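Cooking again, after the long pause

When I moved here in May, I did not cook for many weeks. I ate bread, cheese and soup from the shop under my building, and I told my mother on the phone that I was eating very well. She did not believe me.

The change came from my neighbor Yến Hà. One evening she gave me a pot of rice porridge with ginger and asked me to return the pot. In my country you do not return a pot empty, so I had to cook something. I made the bean stew of my grandmother, and I forgot the salt completely. Yến returned my bowl with pickled carrots inside, and so it went on between our two doors for the whole summer.

I have now 28 recipes written in a notebook. Only six of them I can cook without looking. The stew is one of them (with salt!). Another is an omelet which Thiện Tô from my evening class explained to me in the bus, using his hands and a folded newspaper. I still break it every second time, but it tastes the same when it is broken.

What I learned is mostly about time. Before, I came home hungry and then started to think about food, and this was too late. Now I soak the beans in the morning, before I look for my shoes. Onions I cut on Sunday for two days. My old teacher Dennis Ashworth used to say that a language is learned in the kitchen, and I must agree a little, because words like "simmer" and "pinch" I never met in any textbook.

I also think a lot about how I would like my kitchen to look one day. Dark red wood, and bricks on the wall.
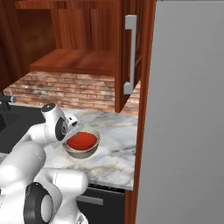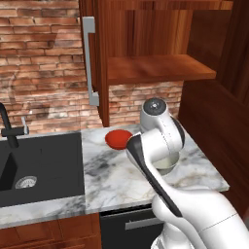

For the winter I want to try dumplings. Yến says the dough must rest longer than I want to wait, and she is usually right in such things. Gavin Imrie promised me his big steamer, but he has promised it since August, so maybe I will buy a small one. If somebody who reads this knows a filling without meat that does not become watery, please write to me. I tried cabbage already and it was a sad evening.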